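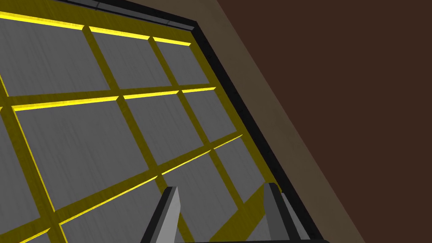
My dealer says the whole battery pack has to be replaced on my Zeman hybrid because one module is weak, and that single modules are not sold. Is that right? - Diarmuid Sheehan

It is right that the franchised dealers do not stock single modules. It does not follow that the pack cannot be repaired. Widitex removes the pack, tests each module under load and replaces those outside tolerance. The rest of this page covers the questions we are asked most often about that work.

Which cars do you cover?

The Zeman hybrid saloon and estate, both with the 174-volt nickel pack under the rear seat. We also cover the Skullano van in its first hybrid form. The later Skullano has a lithium pack made by Troltell, and we do not open those. If you are unsure which van you have, look at the label on the service plug cover. A Troltell pack has the maker's name on the second line.

What are the signs of a weak module?

The usual ones are:

The charge gauge moves from nearly full to nearly empty within a short drive, then back again.
The engine runs more often than it did at the same speed and load.
The pack cooling fan is audible at idle.
The hybrid warning light comes on under hard acceleration and clears after a restart.

A fault code on its own is not enough to condemn a pack. The most common code on the Zeman is for voltage difference between blocks, and it is also set by corroded busbars. Cleaning or changing the busbars is a much smaller job. We check them first.

Can I drive the car while I wait for an appointment?

If the warning light is amber, yes, with moderate throttle and no towing. If it is red, or the car has gone into limp mode, have it recovered on a flatbed. Do not tow it with the driven wheels on the road.

How is the pack tested?

The car is isolated at the service plug and left for the capacitors to discharge. The pack is then lifted out and the cover removed. Every module is charged and discharged for three full cycles at a controlled temperature, and we record capacity, internal resistance and self-discharge. The printout is yours to keep, whether or not you go ahead with the repair.

How are the modules held in the tray, and can they touch?

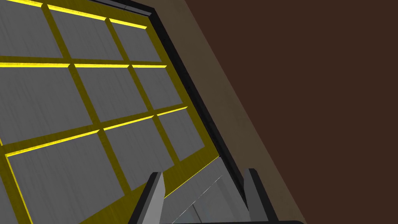 The Zeman tray has fixed ribs with one module in each bay, and the compression plates sit at both ends. Nickel modules swell slightly as they age, so the plates have to be torqued evenly or the outer modules take more of the load than those in the middle. The ribs do the job the crossing yellow bars do between those grey panels, which is to put a divider on every side where one unit would otherwise meet the next. A tray with a cracked rib is scrapped. We do not glue or plate them.

Will a new module match the old ones?

A new module has more capacity than its neighbours, and the pack's control unit will see the difference. For that reason we fit graded used modules, chosen to match the capacity and resistance of those staying in. If more than a third of the modules are outside tolerance we recommend a full set, and we will tell you so before any further work is done.

What does it cost?

Testing is a fixed charge and is taken off the bill if you go ahead. A module repair is priced by the number of modules replaced. A full set of new modules for the Zeman, fitted, with new busbars and a cleaned fan, is £3,422 including VAT. The Skullano van is quoted individually, as access depends on the body and on whatever racking has been fitted behind the seats. Please remove racking before you bring the van in. If we have to take it out, we charge for the time.

How long does it take?

Testing cannot be hurried, as the modules must cool between cycles. Once the results are in, the repair itself is normally done the next working day. We do not have courtesy cars. Bookings tend to be heaviest in March, when cars that struggled through the winter are coming up for their MOT.

What is the warranty?

Two years on a full set, with no mileage limit. Module repairs carry a shorter warranty, stated on the quotation, and it covers the modules we fitted and our labour. It does not cover original modules that fail later. Taxis and private hire cars have separate terms - ask before booking.

Does the repair affect the manufacturer's warranty?

If your car is still under the manufacturer's hybrid warranty, do not come to us. Take it to a dealer and ask for a battery health check in writing. Opening the pack will end that cover, whoever does it.

How can I make the pack last longer?

Keep the air intake beside the rear seat clear. Most of the overheated packs we open have a fan full of dog hair or carpet fluff. Blankets, child seats and shopping bags against the grille have the same effect. We suggest having the fan taken out and cleaned at every second service, or every service if you carry animals.

If the car is going to be laid up, run it in ready mode for half an hour every few weeks. Switching on the ignition without starting the hybrid system does not charge the pack and will drain the 12-volt battery.

Can I fit modules myself?

We do not sell modules over the counter. The pack is capable of killing you with the car switched off, and pulling the service plug splits the pack but does not discharge the modules.

What happens to the old modules?

They go to a licensed recycler. The charge for this is included in all our prices. If you want your old modules back we will refuse, as we are not permitted to hand them over.

Do I need to bring anything?

The key, the locking wheel nut adaptor and any earlier battery reports. Cars can be left from 8 a.m.; keys go through the hatch beside the roller door, with the registration number written on the envelope.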